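Nokitent 원형 식탁보 | 골지 직조, 라이트 블루

브랜드: Nokitent
제품군: 테이블 패브릭 > 원형 식탁보
품번: NT-266-LB
색상: 라이트 블루
지름: 266cm
원단: 면 혼방 골지 직조
무게: 제곱미터당 345g
가장자리: 이중 접음 박음질
제조: Saraç 직조 공장
구성: 식탁보 1장, 세탁 안내 카드 1장

제품 설명

Nokitent 원형 식탁보는 지름이 큰 식탁에 맞춰 만든 두께감 있는 식탁보입니다. 가는 골이 한 방향으로 촘촘하게 이어지는 조직이며, 표면에 코팅이나 방수 처리는 하지 않았습니다. 원단은 Saraç 공장에서 짜고, 재단과 봉제는 Nokitent 작업장에서 합니다.

색상은 라이트 블루, 샌드, 차콜 가운데 고를 수 있습니다. 라이트 블루는 채도가 낮은 편이라 흰 그릇이나 유리그릇과 함께 쓰기에 무난합니다. 염색 로트에 따라 색이 조금씩 다를 수 있으므로 여러 장을 나란히 쓰실 경우에는 한 번에 주문해 주십시오. 주문서 메모란에 '동일 로트'라고 적으시면 같은 로트에서 재단한 제품으로 보내 드립니다.

원단을 설계한 Telma Alarcón은 이전 제품인 Hillura보다 골의 간격을 좁혔습니다. Hillura는 골이 굵어서 굽이 좁은 잔을 올리면 흔들린다는 의견이 있었고, 이번 제품에서는 골의 높이도 함께 낮추었습니다. 대신 원단이 단단해져 처음 펼칠 때는 접힌 자국이 더 뚜렷하게 남습니다.

크기 고르는 방법

식탁 지름에 늘어뜨릴 길이의 두 배를 더하면 필요한 식탁보 지름이 나옵니다. 늘어뜨릴 길이는 상판 끝에서 식탁보 끝까지 수직으로 잽니다. 일상용으로는 앉았을 때 무릎에 닿지 않는 길이가 편하고, 행사용으로는 바닥 가까이 내려오는 길이를 많이 찾으십니다. 타원형 식탁이나 확장형 식탁에는 맞지 않습니다.

상판이 유리이거나 표면이 매끄러운 경우에는 미끄럼 방지 깔개를 함께 쓰시는 것이 좋습니다. 깔개는 식탁 지름보다 조금 작게 잘라 깔아 주십시오. Brotano 펠트 깔개를 같은 주문에 담으시면 묶음 배송이 가능합니다. 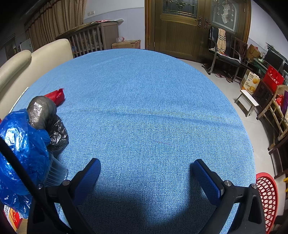 처음 세탁할 때 식탁보가 줄어드나요?

원단 상태에서 한 번 수축 가공을 거치지만 첫 세탁 후 지름이 약간 줄 수 있습니다. 늘어뜨리는 길이를 정확히 맞춰야 한다면 한 번 세탁해 말린 뒤에 재 보시고, 그 전에 가장자리를 줄이는 수선은 하지 마십시오.

세탁과 관리

세탁기의 섬세 코스를 이용하고 물 온도는 29도 이하로 맞춥니다. 중성 세제를 쓰고, 염소계 표백제와 섬유 유연제는 사용하지 않습니다. 지퍼나 단추가 달린 옷과 함께 돌리면 올이 걸려 나올 수 있으니 단독으로 세탁해 주십시오. 탈수는 약하게 합니다.

건조기는 권하지 않습니다. 물기가 남아 있을 때 가장자리를 손으로 펴서 그늘에 널어 주십시오. 한가운데를 빨랫줄에 걸면 자국이 길게 남으므로 건조대 두 줄에 걸쳐 너는 편이 낫습니다.

다림질은 원단이 약간 축축할 때 뒷면에서 골 방향을 따라 합니다. 앞면을 강하게 누르면 골이 납작해지고 광택이 생깁니다. 접힌 자국이 심하면 분무기로 물을 뿌리고 얇은 면포를 덮은 다음 중간 온도로 다려 주십시오.

커피나 와인을 흘렸을 때는 문지르지 말고 마른 천으로 눌러 흡수시킨 뒤 찬물로 헹굽니다. 기름 얼룩은 중성 세제를 원액으로 조금 묻혀 잠시 두었다가 세탁합니다. 촛농은 굳힌 다음 떼어 내고, 남은 부분은 종이를 덮고 낮은 온도로 다려 옮겨 냅니다.

보관

오래 쓰지 않을 때는 접는 것보다 지관에 말아 두는 쪽이 자국이 덜 생깁니다. 접어서 보관하신다면 가끔 접는 위치를 바꿔 주십시오. 비닐 포장은 개봉 후 제거하고 통풍이 되는 면 주머니에 넣는 것이 좋습니다. 직사광선이 드는 선반에 두면 바깥쪽 면의 색이 바랠 수 있습니다.

올이 튀어나온 경우

당기거나 뽑지 마십시오. 끝이 뭉툭한 바늘로 뒷면으로 밀어 넣으면 대부분 정리됩니다. 올이 끊어졌다면 수선 접수를 이용해 주십시오. 수선 담당은 Farzad Kazemi이며, 손상 부위를 찍은 사진과 품번을 보내 주시면 수선 가능 여부와 비용을 안내해 드립니다.

업소용 주문

같은 색상으로 6장 이상 주문하시면 업소용 단가가 적용됩니다. 지름 변경도 이 수량부터 받습니다. 주문 제작 제품은 재단이 시작된 뒤에는 취소할 수 없고, 단순 변심에 따른 반품도 되지 않습니다. 가장자리 마감은 이중 접음 박음질과 바이어스 마감 중에서 선택할 수 있으며 바이어스 마감은 추가 비용이 있습니다.

배송 및 교환

재고가 있는 제품은 오후 2시까지 결제가 확인되면 당일 출고합니다. 샌드 색상은 현재 품절이며 6월에 다시 입고될 예정입니다. 교환과 반품은 세탁이나 다림질을 하지 않은 제품에 한해 가능합니다. 세탁 안내 카드도 함께 넣어 보내 주십시오.

함께 쓰는 제품

Brotano 펠트 깔개, 원형
Hillura 냅킨, 라이트 블루
Nokitent 면 보관 주머니, 대형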